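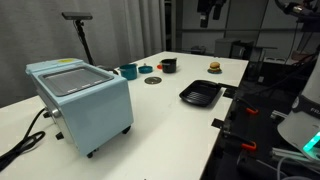

4月、16時すぎ。Dalisay用の調理小物セット、棚割りの続き。昨日の案(大物を奥、小物を手前)はやめる。出し入れのたびに小物を全部どかすことになって話にならない。水色の本体は台の左端寄りに置いて、つまみの面を左に向けた形で考える。これだとコードが左からそのまま台の端に落ちるので、鍋のほうに回りこまない。ただしコードはゆるく巻いただけで台の下に垂れてるから、引っかけたら終わり。束ねること。ここは最優先。

## コード

- 面ファスナーの帯、在庫の70 mm のやつでは足りず。長いのを切って使う
- 束ねる位置は本体の根元から離す。根元で曲げると硬くてすぐ戻る
- 本体の背に回す案 → 奥行きを食う。棚に入らない。ボツ
- 本体の足に巻く案 → 足が短いので無理。巻いたら傾く。ボツ
- 結局、束ねて本体の左、箱の隙間に落とすのが一番まし

「グリル」と呼ぶか「トースター」と呼ぶかで貸出表の行が2つに割れてる件。Hivari側の一覧ではグリル、うちの一覧ではトースター。どっちでもいいから揃えたい。とりあえず管理名は「Flisto水色」にした。色で呼ぶのが一番間違えない。天面の奥の角の黄色いシールは剥がさない(向きの目印にしてる)。掃除のとき爪でこすらないこと。前に別の品でやって、のりだけ残って大変だった。

## 鍋まわり

青緑の鍋と蓋。必ず組で動かす。蓋は載せずに横に平置き、つまみが上。載せたまま運ぶと滑る。先月これで蓋を落として縁がすこし欠けかけた(欠けてはいない、触っても引っかかりなし。様子見)。

黒い鍋は別扱い。丸くて横に取っ手があるので、青緑のと並べると取っ手の分だけ場所をとる。取っ手を奥に逃がすと収まるけど、今度は取り出すとき指が入らない。手前向きに統一でよいか? 明日もう一回やる。

重ねる案も試した。黒の中に青緑を入れる → 入らない。逆 → 入るが、底で止まらず傷がつきそう。間に布を挟めばいけるが、布を挟む手順は絶対に守られない。過去の経験から断言する。重ねない。

丸い金属の板、これの居場所がずっと決まらない。鍋敷き扱いで鍋の手前に置いてるけど、平たいので台に張りついて爪でもつまみにくい。対策案:

1. 台の縁まで滑らせて取る。今はこれ。落とす
2. 裏にフェルトを貼る。厚みが出てつまみやすいはず。鍋敷きとして熱いものを載せるなら不可
3. 立てて差すスリットを作る。工作が増えるが本命

3でいく。端材の合板でスリット台を作る。幅は現物合わせ。板がきつすぎると抜けないので、最初は広めに切ってあとから紙を挟んで詰める。

## 角グリルパン

溝のある黒いやつ。斜めに置くとかっこいいけど収納としては最悪。取っ手が台の右に向かって出るので通るときに袖が引っかかる。しまうときは台の長辺に平行、取っ手は奥。これで箱の内側に入る。

溝の掃除、スポンジではだめ。古歯ブラシ+薄めた中性洗剤、溝に沿って一方向。横にこすると水がはねるだけ。乾かすときは立てかけて溝を縦にする。寝かせると溝に水が残って、翌朝うっすら跡になってる。

## ハンバーガー

おもちゃなので食器とは別の箱。ただ青い丸皿とは組にしておきたい。皿だけ食器の箱に紛れて、ハンバーガーだけ裸で出てくるのが毎回のパターン。皿の裏に品番シールを貼る。表に貼ると見栄えが悪いとKonatnessから言われてるので裏。

レタスのところに埃がたまる。エアブローで飛ばす。水洗いは中に入ったら乾かないのでやらない。

## 箱

500 × 500 の浅い箱を予定してたが、Flisto水色を入れたら蓋が閉まらない。高さを測り忘れてた(自分)。深い箱に変更。値段は一箱990円、これなら予備も買っていい。透明のにする。中が見えないと結局全部開けることになるから、そこはケチらない。

箱割り案:

| 箱 | 中身 | メモ |
|---|---|---|
| A | Flisto水色 | コード束ねてから。上に物を載せない |
| B | 青緑の鍋と蓋、黒い鍋 | 蓋は脇に立てずに平置き |
| C | 角グリルパン、丸い金属の板、おもちゃと皿 | 仕切り必須 |

Cが雑多すぎる気もする。グリルパンの重みでおもちゃが潰れるのが心配なので、仕切りはダンボールでなくちゃんと板で。スリット台をCの仕切りと兼用にできないか? できたら部品がひとつ減る。寸法とってみる。

あと、箱Aの天面に物を載せる人が絶対いる。天面の濃い灰色のところ、すじ状の浅い凹凸に見えるが、粉っぽい汚れが入るととれにくい。養生に薄い布を一枚。布は黒以外で。黒だと入れっぱなしで忘れる。

## 台のほう

白い天板は汚れが目立つ。目立つのはいいことなんだが、鍋の底を引きずった黒い筋がとれない。メラミンで軽くこすったら薄くはなった。艶が変わるかもしれないので端で試してから。引きずらず持ち上げて置く、と貼り紙するか迷い中。貼り紙ばかり増えても読まれないしなあ。

棚から台に出す順もメモ。大きいFlisto水色が先、次に鍋、最後に小物。逆にすると小物をよけて置くことになって二度手間。片付けは逆順。箱が深くなったぶん腰にくるので、台の横まで箱ごと持ってきてから出すほうが楽。台車の空きを見ておくこと。

## 残り

- [ ] 帯を切る(長いほうのロール、工具棚の下段)
- [x] 管理名の統一、うちの一覧だけ修正済み
- [ ] Hivari側に名称変更を連絡。返事がこなくても進める
- [ ] 深い箱の発注。数は3、予備こみ
- [ ] スリット台の試作、合板の端材をさがす
- [ ] 皿の裏の品番シーる印刷
- [ ] 黒い鍋の取っ手の向き、手前で一日使ってみる

17時半、追記。端材あった。厚みがばらばら。薄いほうで切ってみたら板が倒れる。浅すぎた。スリットの深さを倍にしてやり直し、のこぎりの刃がだめになりかけてるので替刃も発注に足すこと。今日はここまで、切り屑は掃いた。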